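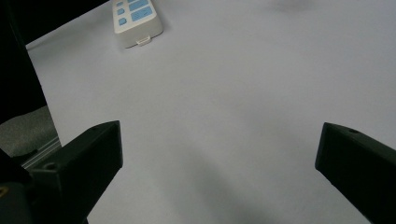

My first month of keeping a weather diary

I've wanted to write this one up since May, when I finally stopped thinking about keeping a weather diary and started keeping one. A proper paper one, with a pencil on a string! I'm at the end of the first month and I'm so taken with it that I've already bought the second notebook.

Some background first. We live on the hill road above Cloutier, at 2,380 feet, and the forecast we get on the phone is for the valley. Down there it can be sunny and still while our laundry is heading for the next county. For years I grumbled about this, and then last winter I picked up a box of old almanacs at the library sale in Stultadon, and tucked inside one of them were somebody's handwritten notes. Wind from the west, fog until ten, first frogs. Just little lines like that, one for every day, and I read the whole lot standing in the kitchen with my coat on.

So now I do it too. I go out at 7 in the morning with my coffee and again at 7 in the evening, and I write down the temperature, where the wind is coming from, what the clouds are doing, and whatever rain is in the gauge. Then I get one line for anything else I like. The one line is the best part. Mine so far include "smells like pennies," "swallows very low, hay still out" and "fog in the valley like milk in a saucer, us on top of it in full sun."

What you need to start

Hardly anything. A notebook that opens flat, a pencil (pen runs when it's drizzling, ask me how I know), a thermometer in the shade on the north side of the house, and a straight-sided rain gauge. I had my thermometer on the porch post for the first week and the evening numbers were silly, way too warm, until I noticed the sun came around and sat right on it. It's under the eaves by the back door now and much better behaved.

Clouds

This is where I've gotten completely carried away. I knew "puffy" and "gray" and that was my whole vocabulary. Now I stand in the yard arguing with myself about altocumulus versus stratocumulus, holding my fist out at arm's length to see how big the lumps are. I get it wrong a lot and I put a question mark next to it, and some pages are mostly question marks. But you do start to see things coming! High thin streaks in the afternoon, a ring around the sun, and the next day I had rain in the gauge by lunch. I was so pleased I didn't even mind that I'd left the car windows down.

The hike

We also took the diary up Trimport Ridge, which tops out at 3,280 feet, to see how different it would be from home. Nine degrees cooler and a wind that took my hat! There was a cloud sitting on the far side that kept spilling over the top and vanishing as it came down toward us. I could have watched it all afternoon. I wrote most of a page and had to squeeze the evening reading into the margin.

The notebook has 174 pages, and at the rate I ramble it will not last the year, hence the second one. Next I want to try a barometer. My neighbor swears by her knee, but I'd like a number to go with it. If any of you keep one of these diaries, tell me what you put in your extra line. And does anyone know how to keep earwigs out of a rain gauge?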